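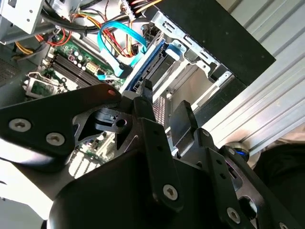

Old Computers, Slow Computers: What Happens When You Stop Throwing Them Out

Final report, Intro to Materials and Waste, spring term

I picked this topic because my family has a closet with dead electronics in it and I got tired of moving the pile every time I needed the vacuum. My question was pretty simple: if a desktop still turns on, how long can a normal person keep using it before it gets too annoying? I wanted to know what people in my own town do, so I made a survey and then tried living with an old machine myself for most of April.

The survey

I put the survey up on the Skevulton neighborhood board and got 644 answers, which blew me away (I was hoping for maybe fifty!). I asked how old their main computer was, why they got rid of the last one, and where it went. The biggest reason for replacing one was "it got slow." Hardly anyone wrote that it broke. A lot of people said the old one was still in the house, in a basement or under a bed, and a few wrote whole paragraphs about photos they were scared to lose. I should have made that its own question, and if I did this again I would.

One mistake I need to own up to: I let people skip questions, so the "where did it go" part has a bunch of blanks. I left the blanks out and didn't guess.

The shop

Tarance is the repair place by the bus station, and they let me sit at the counter for 2 afternoons and write down what came in. Mostly it was laptops with bad batteries or cracked hinges. Desktops were less common, but they were the ones that went home fixed the fastest, usually with a new drive or more memory, and a good cleaning. The dust is disgusting, by the way. I had no idea.

They also told me they turn some people away because the fix would cost more than a used replacement, so my notes are only about stuff that got past the front desk.

My month with the old one

I borrowed my aunt's old tower and named it Zulu so I could complain about it more easily. Starting it up the first morning took long enough that I made toast and ate it. Then I swapped the old hard drive for a cheap solid state one, and wow, it was a different computer! Writing papers was fine, email was fine, video was okay if I kept it to one tab. What I couldn't do was run Istesero, the mapping program we use in lab, without the fan screaming at me, so I did that homework at the library.

Costs

The drive and a stick of memory were cheap enough that I paid for them out of birthday money. I also looked at 951 local listings for used desktops, and the prices were all over the place, even for what looked like the same model. I don't trust my averages there, so I put the whole list in the appendix and you can look for yourself.

What I'd do next

I'd like to follow the same people for a year and see who really fixes something. I'd also weigh the closet pile before and after. My aunt wants her tower back but says I can keep the new drive in it, so that's where it's staying.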